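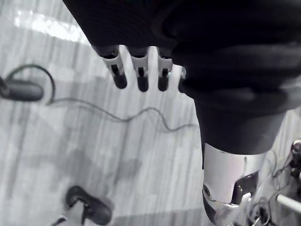 ## 4. Comparing the hands and the wrist cameras

We now turn to the part of the study we most looked forward to. Section 3 described the arm, the controller and the tasks. In this section we hold those fixed and change what sits at the end of the arm: first the hand, then the wrist camera, and finally the way the two are joined in the policy. All of the runs used the same Terex arm controller, the same operator station and the same set of seven objects. The full set comes to 3293 grasp attempts, of which 701 were scored as failures.

### 4.1 Hands

Two hands were tested. The Hendell is a multi-finger hand with slotted segments and dark, rounded fingertips. It was run with a black fabric sleeve over the arm and the top of the hand. The Balogun is a parallel-jaw gripper with flat rubber pads, and it was run bare. We picked this pair because they sit at opposite ends of what a small lab can reasonably buy and keep running. The Balogun has one degree of freedom and very little to go wrong. The Hendell has many joints, each of which needs to be homed at startup, and it asks a good deal more of the person driving it.

Going in, we expected the parallel jaws to win on speed and the fingers to win on odd shapes. The first half held up. On boxes, blocks and the plastic bottle, the Balogun closed sooner and let go more cleanly, and new operators were comfortable with it within a few attempts. The second half was more interesting. On the flat objects the Hendell did well in one posture only, with the fingers side by side and pointing straight down at the floor, so that the tips arrived together. When the operator spread the fingers before contact, the outer ones touched first and pushed the object away. Once we saw this pattern in the logs we wrote the straight-down posture into the start of every approach, and the change was a delight to watch. Operators stopped fighting the hand and began to sweep it low over the floor and close it late.

Thin, bendy items were the biggest surprise. A cord lying on a hard floor gives a parallel gripper almost nothing to hold unless the jaws line up across it, and lining them up takes a wrist turn that often runs the arm close to a joint limit. The row of fingers is far more forgiving. Any one fingertip can pin the cord while the others curl, and the operator can be off by a finger's width and still come away with it. We had planned the cord as a stress test in which both hands would do badly, and it ended up being the task that told them apart.

### 4.2 Wrist cameras

Every trial was recorded by a wrist camera, and the same stream was given to the policy as input. We compared two mounts. The *near* mount places the camera close to the knuckles and looks along the fingers. The *far* mount places it higher on the arm and gives a wider look at the floor, with the fingers smaller in view.

The wrist view has to do two jobs, and they pull against each other. It has to show the fingertips well enough that the policy can tell open from closed, and it has to show enough floor that the policy can find the next thing to reach for. Figure 3 is a useful case. The four fingers are in view, with pale floor in the small gaps between them, and a thin cable runs across the floor beneath the tips. The fourth finger is partly behind the sleeve, leaving a thin white edge and a dark tip to work with. For a person that is plenty. For a network trained on cropped and shrunken images, a sliver of finger can come and go with the crop.

We therefore measured fingertip visibility by hand. Eluned Jenkins and Yakubu Abubakar each labeled the same 600 still images drawn from the Hendell runs, marking every fingertip as clear, partial or hidden. They worked apart and met afterward to settle the cases where they differed. Most of those cases involved the narrowest finger in the row, which one labeler tended to call partial and the other hidden. We kept all three classes in the released labels — merging them would have thrown out exactly the information we wanted.

Two things stood out. First, the sleeve matters more than the mount. Heavy cloth folds differently each time the arm moves, and a fold that hangs clear of the fingers in one pose can rest against the outermost finger in the next. Figure 4 has this second arrangement, with the rightmost finger partly tucked against a fold and its black pad still visible below. Second, reflections matter less than we had feared. The wood-grain floor throws back a good deal of light, and Figure 3 has a bright stripe across its upper left, yet we found no link between stripes like this one and failed grasps under either mount.

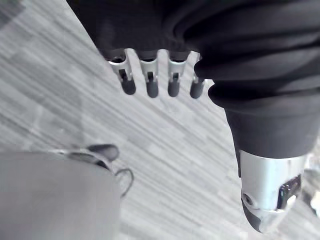

The policy results follow the same line. With the near mount, the policy was quick to notice that an object had slipped out and would reopen the hand to try again. With the far mount it was better at picking a target in the first place, and noticeably calmer on the way there, with fewer small corrections just above the floor. Which mount comes out ahead depends on the object. Cords and flat items favored the near mount. Taller objects, which can be seen past the fingers until quite late in the approach, favored the far one.

We also tried feeding both views to a single policy. Shagufta Memon built this version over the course of May, and it is the one we now use every day. Both streams pass through one shared image encoder and are joined just before the action head. It needed no extra tuning, and it kept most of what was good in each view. The cost is a slower control loop, and the effect can be felt: the hand waits a beat before it closes. On the rigid objects this did no harm. On the cord it sometimes meant that the tips came down, pressed, and began to curl after the cord had already rolled a little.

### 4.3 The sleeve as a variable

Few papers on hand comparison say anything about what the arm is wearing. We had not meant to either. The sleeve entered the study as a fixed part of the Hendell setup, listed in our notes on the same line as the bolts. After the visibility labels came back, Damian Kaufmann suggested treating it as a variable in its own right, and we ran a short side study with three settings: the sleeve left loose, the sleeve gathered with a band above the knuckles, and no sleeve.

Gathering the sleeve gave nearly all of the visibility of the bare hand. It also changed the lighting inside the image in a way we had not thought about. A large area of black cloth pushes the camera's automatic exposure up, so the floor and the light-colored finger segments become brighter and lose detail. With less cloth in view, the dark slots at the finger joints showed more crisply and the labelers had an easier time judging how far each finger had bent. Fixing the exposure by hand gave much the same gain with the loose sleeve, and anyone who would like to keep the cloth as it is may prefer that route.

The policy trained on loose-sleeve data did not carry over well to the bare hand. It hovered. The reverse direction, from bare hand to loose sleeve, was worse, with the hand closing early and high. A mixed training set fixed both, and it took only a modest share of bare-hand data to do it. We think this is good news for groups that already have a large store of recordings from one setup and are nervous about changing it.

### 4.4 Operator notes

After each block the operators wrote a few lines on how the hand had felt to drive. These notes were not scored, but they shaped much of what we did next, and we quote two here with permission. Temitope Ogunleye wrote of the Hendell: "I stopped thinking about the fingers one at a time after the first block. It feels like combing the floor." On the Balogun, an operator from our partner site at Plenamham wrote: "Very easy, a bit dull, I would trust it with eggs."

Several notes asked for a clearer sign of contact. Neither hand sent touch signals to the operator, who had to read contact from the wrist view and from the way the fingertips stopped moving. With the Hendell this was easiest when all of the fingers were in view and landed together, one more reason to like the straight-down posture. With the Balogun, operators watched the pads bulge.

### 4.5 Limits

The comparison covers one arm, one controller and one kind of floor. The two hands were not matched for grip force, and the Balogun could likely be pushed harder than we pushed it. Our objects lean toward things a person might drop or leave lying around, and the results on cords in particular should not be read as a claim about cable handling in general, where tension and routing matter. Each operator drove both hands, but the order was not fully balanced, and the later blocks probably gained from practice. The recordings, visibility labels and mount drawings are in the project archive as frozen on December 16, 2023, and the trained weights for the two-view policy are stored beside them.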